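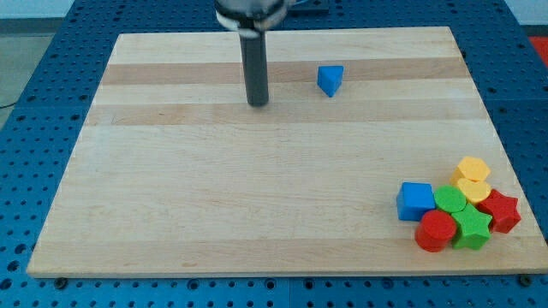
2023-12-10
By Rizwan Paracha

I've put over 200 hours into puzzle games this year and Anau is the one I keep going back to. You run a ferry between five islands, moving mail and livestock and the odd piano, and every crossing has to fit on a tiny grid of deck. Simple enough! Then the tide rules kick in around the second island and I was up until two in the morning trying to seat a goat.

The controller support is great, with a little click on every rotation (turn the rumble down to low, it's plenty). Hints come one at a time and never give away the whole layout. My best score on the Magsi run is 3,376 and my sister has already beaten it, so we're not speaking until Christmas.

Gripes? The menu text is small on a TV, and the undo button only goes back 5 moves, so a bad start means starting over. I'd still buy it again tomorrow. Played on PC, finished the main story, two islands left to perfect.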